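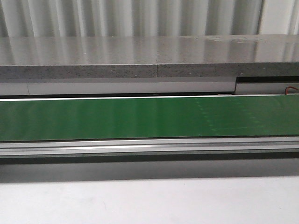 4. Looking after the stone top

Your Lonley counter arrives polished and glossy, a condition it will keep for years if everyone leaves it alone. For households that intend to use theirs, proceed as follows.

4.1 Brush off crumbs and grit with a dry, soft cloth. Grit is what scratches.

4.2 Mix 10 ml of Privunance stone soap into a bowl of warm water. More soap gives you more smears.

4.3 Wipe along the length of the slab, then rinse with clean water.

4.4 Buff dry at once. A shiny top reflects whatever stands behind it, streaks included.

4.5 Do the front edge separately. It is matt and speckled, and hides crumbs with some talent, so go by touch.

Note: Where two lengths of stone meet you will find a thin seam. It is a joint. Our helpline has taken a good many calls reporting it as a crack – please run a fingernail over it first, and ring only if it catches.

Caution: No vinegar, lemon or limescale spray. Wipe up wine straight away, whoever spilt it.

Caution: Do not stand on the counter to change a bulb.

4.6 Reseal every 14 months. Leave the sealant for 36 hours before putting anything back, kettle included.

Sealant is part no. 672 in the spares list.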